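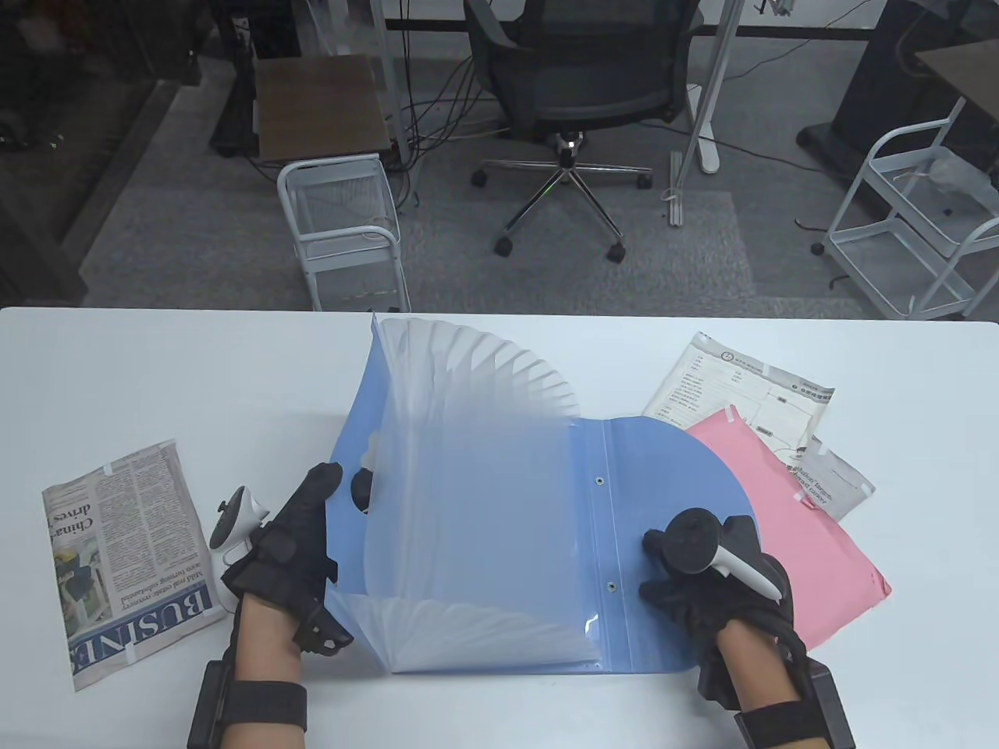 Filing for people who hate filing
Speaker notes, Tài Sầm, Gratmont Library evening talks

Open with the shoebox story. Wait for the groan. If there's no groan, it's an accountants' crowd, so skip to the tax bit.

Ask who can find their car rego papers in under 2 minutes. Hands up. Don't believe them.

Main point: a system with 27 categories is a hobby. Most households get by on Money, House, Car, Health and a pocket called Misc, where the truth lives. My own Misc holds a warranty for a toaster I buried in 2009.

SLOW DOWN HERE. Labels. Write what you'd say out loud when you're cross. "Bloody water bill" beats "Utilities (Quarterly)".

Expanding file or cabinet? Expanding file, if you rent. I moved a cabinet from Tukine to Gratmont once and my brother-in-law still brings it up at Christmas.

What to chuck: instruction manuals, anything from Gidia that begins "Dear Valued Customer". Check with your accountant before binning tax records. Say this twice, there's always one.

Questions, 10 min. Someone will ask about scanning. Be kind.

Put the chairs back. Key goes to Lau at the front desk.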